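Ticket 1085 - Dryer stops mid-cycle, display shows E4
Site: Selomgate laundry room, ground floor
Unit: Hunard tumble dryer, second from the door
Opened: 15/04/2022
Priority: Normal
Status: Closed

Reported fault
Dryer starts as usual, runs for a while and then cuts out with E4 on the display. Drum is still full of damp washing. Pressing start again gives a few more minutes and then the same code. The resident who reported it says it is worse with towels and knitwear than with shirts.

First visit
Manual gives E4 as "exhaust temperature high". Lint filter was clean. Ran the dryer empty on the 600 watt low heat setting and it completed. Ran it again on high with a half load of wet towels and it tripped at 82 degrees on the service readout. The cut-out is meant to hold off until well above that, so either the sensor is reading wrong or the control board has the wrong limit stored.

Checked the sensor with a meter at room temperature. Reading was within the range printed inside the door panel. Refitted it and pushed the connector home, as it felt slack. Same fault on the next run.

Left an out of order notice on the door and asked for woollens and hats to be dried flat in the meantime.

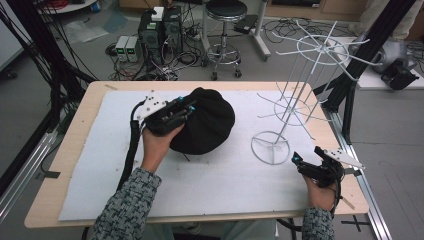 Second visit
Pulled the machine forward to get at the exhaust. The flexible hose had been crushed against the wall, probably when the floor was redone in October. It was also holding a fair amount of lint past the first bend. Replaced the hose with a rigid Trarix elbow and a short straight length, which leaves a gap of 4 inches behind the machine. Cleared the outside vent flap, which was sticking.

Test load of wet towels on high finished without a code. Readout stayed steady through the whole cycle.

Parts
Trarix elbow, one
Straight duct, short, one
Clamps from van stock

Follow-up
Ong asked whether the sensor should be changed anyway. Not needed at present, the meter reading was good. If E4 comes back with a clear duct, change the sensor first and then look at the board.

Other Hunard dryers in the room are on the same type of flexible hose - separate ticket raised to check them. Please do not push the machines back against the wall after cleaning.

Notice removed, dryer back in use. Closing.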